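Pelbridge Cellars: Your Questions About Our Ciders and Perries

We get a lot of mail about how our drinks are made and how to look after them at home, and we love it, keep it coming! These are the questions that turn up most often.

What's the difference between cider and perry?
Cider is fermented apple juice and perry is fermented pear juice. Perry pears are small, hard and so tannic that you'd spit one out if you bit into it (try it once, everyone should). They make a gorgeous drink though, lighter and more floral than cider, with a gentle sweetness that hangs around even when the fermentation is finished.

Why does perry stay a little sweet?
Pears contain sorbitol, a sugar alcohol that yeast can't ferment. Even our driest bottle, the Silldale Dry, has a soft, round edge to it.

Where does the fruit come from?
Most of our apples grow on the slope behind the press house. The pears come from Edin Dimitrov's orchard at Silldale, where the oldest trees are enormous and still crop like mad in a good year. Edin picks off the ground, the old way, and brings the fruit over as it ripens, so we may be pressing pears one morning and apples that same afternoon.

Do you add yeast?
Not to the perries. They ferment with whatever arrives on the fruit and lives in the cellar. It's slow, it bubbles away all winter, and every barrel goes its own way. Two of our ciders get a cultured yeast because we want a cleaner, crisper style there.

How many bottles do you make?
The single-barrel perry runs to 254 bottles this time, all numbered by hand. The Verbeke blend is our biggest perry at 500 bottles. The ciders vary a lot with the harvest.

Can I taste before I buy?
Yes, please do! The tasting room opens at 10 in the morning. Maarten Bosman is usually pouring and will happily talk you through tannin until you beg for mercy. A tasting is five small glasses, and you can sit as long as you like.
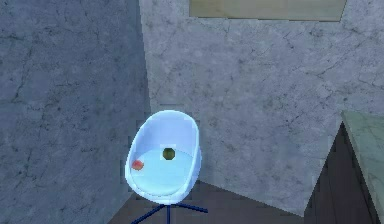 A white swivel chair with a light-blue cushion.

Groups of more than eight should write first so we can put tables together.

How should I store a bottle?
Somewhere dark and cool. Anything with a crown cap should stand upright so the sediment settles at the bottom. Corked bottles can lie down if you're keeping them for a year or more.

There's cloudy stuff in the bottom. Is it OK?
It's yeast, and it's perfectly fine to drink. Pour slowly and leave the last inch if you like a clear glass. I always tip it in, it tastes like fresh bread!

What should I eat with perry?
Soft goat cheese, roast pork, crab, a plain buttered potato. Tudor Marinescu, our cellar hand, swears by salty popcorn with the Silldale Dry and I've come around completely.

When is the next release?
The new perries come out in June. We hold back 200 bottles for people who visit, and the rest go to mailing list members first.

Do you ship?
Yes, in boxes of six or twelve, mixed any way you want. An adult has to sign for the delivery.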